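Open day at Trustell last weekend, anyone else go?

Board: Shows, Visits and Meetups

wendoteo_fan
Posted 2020-02-09
Well, I finally made it out to the open day at the Trustell workshop in Flaltthorpe, and I've been wanting to tell somebody about it ever since, so you lot get the long version. My sister drove, bless her, and we got there early enough to find the coffee still full and the good cookies not yet gone.

Most folks crowded around the big pallet machine by the front doors, and I did my duty and watched it for a while. But the one that won my heart was the sock table in the back room. Two arms, a plain wood table, and a line of clips to hang the socks from. I must have stood there for 30 minutes. My sister went to sit in the car. 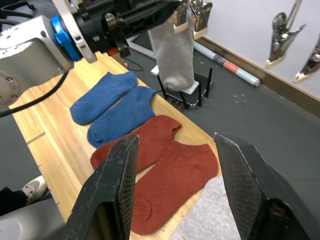 I asked the young woman running it why socks, of all things, and she laughed and said cloth is about the hardest stuff you can hand to a robot — it never lies the same way twice. She told me they had logged more than 3,000 tries since September. I raised four kids, so I feel I've logged a few myself!

Anyway, did anybody else go? I'd love to compare notes.

gearbox_gran
I was there in the afternoon and I'm so glad you wrote this up! I walked right past the back room because I thought it was storage. Were they matching the pairs or just hanging them?

wendoteo_fan
Just hanging, as far as I understood it. She said matching by color comes later.

oldmillwright
I'll be the grump, then. I watched the sock table too and I came away thinking it was awfully slow. My wife could clear a full basket in the time it took to settle on one sock. The pallet machine does a real job of work and that's where I'd put my money. Nice people, though, and they answered every question I had.

gearbox_gran
Oh, but everything's slow at the start. I went to the Wiriya show years back and their arm couldn't pick up a dish towel without dropping it, and folks clapped anyway.

oldmillwright
Fair enough, I was at that one and I believe I clapped. Still say it's slow.

pk77
Does anyone know if they'll do another one? I'd have brought my dad, he loves this sort of thing, but I only heard about it on Saturday night.

wendoteo_fan
The fellow at the door said they're hoping for September again. Get on their mailing list — and wear comfortable shoes, that floor is hard on the knees.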